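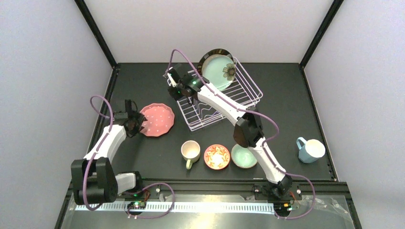

October open day at the Judex story archive, Kerkmont

3 min read

The Judex opens its stacks to the public once a year, and this October I finally made the drive to Kerkmont. The archive holds pulp magazines, radio scripts, comics and paperback adventure serials, with a lean towards cliffhangers. The catalogue stands at 2569 titles. Most of them are kept in grey boxes on rolling shelves in the basement, and on ordinary days you have to book a week ahead to see one.

Doors opened at 10 am. I got there at twenty past and the basement tour was already full, so I put my name down for the one after lunch and started upstairs.

The ground floor had a display on how serial writers got their heroes out of trouble. It was arranged by type of peril: locked rooms, rising water, runaway trains, pits, quicksand. Each section had a chapter ending on the left and the next chapter's opening on the right, so you could check whether the writer had played fair. Plenty hadn't. In one railway story the hero is tied to the track at the end of chapter six and is walking into a hotel at the start of chapter seven, with a single line about a loose knot.

The largest section went to Saklow, a weekly adventure that ran for 871 instalments under several writers. The archive has all but 65 of them. A wall chart listed every cliffhanger by method of escape, and the most common by a long way was rescue by a character presumed dead. Second was the floor giving way. The labels were in small type and set too low, and I spent a fair bit of time crouching.
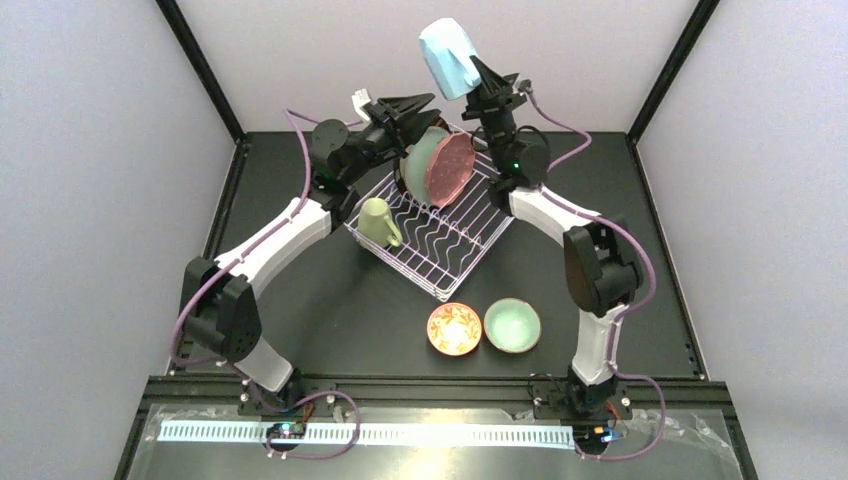

The floor giving way only counts as a cheat if the building hasn't been described as old, said another visitor at the chart, and in Saklow it nearly always has been. I went back and checked four of the chapters on display. Three mentioned rotten boards or damp well before the fall. The fourth took place in a new bank.

The basement tour ran 40 minutes and was worth the wait. We were shown the Sarıgül collection, nearly 700 comics, many with the editor's pencil notes still in the margins. One page had the villain's explanation of his plan struck out and the word "shorter" written beside it. The redrawn page was in the same folder, and he still talks for five panels. Photography wasn't allowed down there and pens had to be left at the desk.

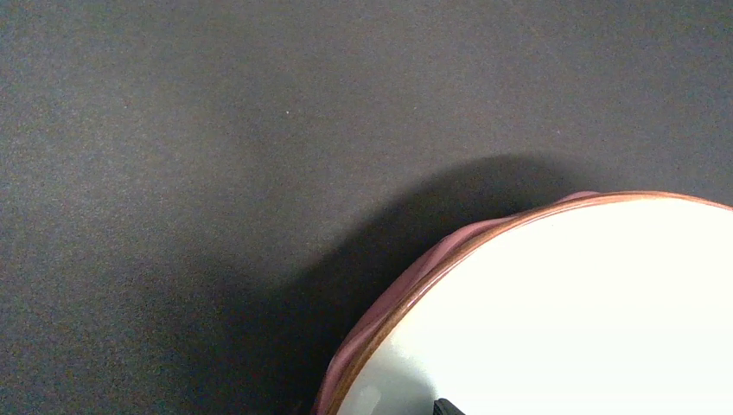

A round dish on a dark surface, from above.

At 2 pm there was a talk on recap pages, which I expected to skip and ended up enjoying. The speaker compared recaps of the same chapter in three editions and showed that the later ones quietly changed what had happened. In one, a dropped revolver became a knife to match a chapter that hadn't been planned when the first edition was printed.

Entry was free and parking behind the building was two dollars in coins. The lift was out of order, and the basement stairs are steep. Reprints at the front desk were cash only; I bought the first Saklow collection and read two chapters in the car before heading home.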